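Demo 212

By March I was on my third pair of wrist braces and I could pour a drink through somebody else's arm better than I could with my own. I mean that literally! At home I slopped coffee everywhere. At Monti, with the handle in my grip and the arm copying every little twitch I made, I was smooth as anything.

The job came through Skesaven, the temp place, and the listing just said "remote hands, patient, non-smoker." I figured gloves. Warehouse stuff, maybe. Then I got there and they sat me down and told me to pick up a measuring cup, and the arm across from me picked it up too (well, it picked it up, dropped it, and rolled it under the next table, but you get the idea).

So that was my life for a while. Cup, glass, ice, reset. They wanted 1658 good ones before summer, and a good one meant no wobble, no clink, and no stopping halfway to think. The stopping was my problem. The arm learned whatever I gave it, and if I hesitated over the glass, then a week later it hesitated over the glass all by itself, this tiny pause, like it had remembered something sad.
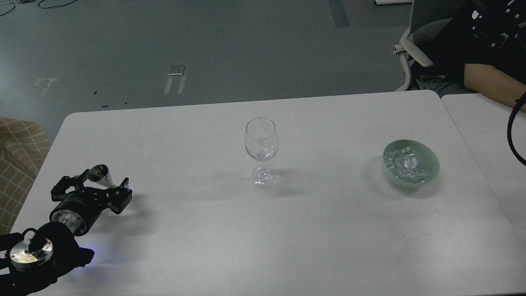 I watched that pause on playback the morning of demo 212 and my stomach went funny. My grandmother used to do it. She tended bar in Husosside for most of her life, and right before she tipped the jigger she'd hold it up straight for one beat, checking the level, and then over it went. I'd never known I did it too. I'd never poured anything for anyone before that job!

I didn't tell them. I should have, I guess, since they were paying for clean runs and here I was teaching their arm a family habit. The supervisor asked me to speed up the middle part and I said sure, and for 10 runs I did, nice and flat, no beat at all. They looked fine. They looked like anybody.

Then I took my break, ate half a sandwich in the stairwell, came back, and got hold of the handle again. Cup up. Hold it there. One.

"You're doing the thing," the supervisor said.

"I know," I said, and I poured.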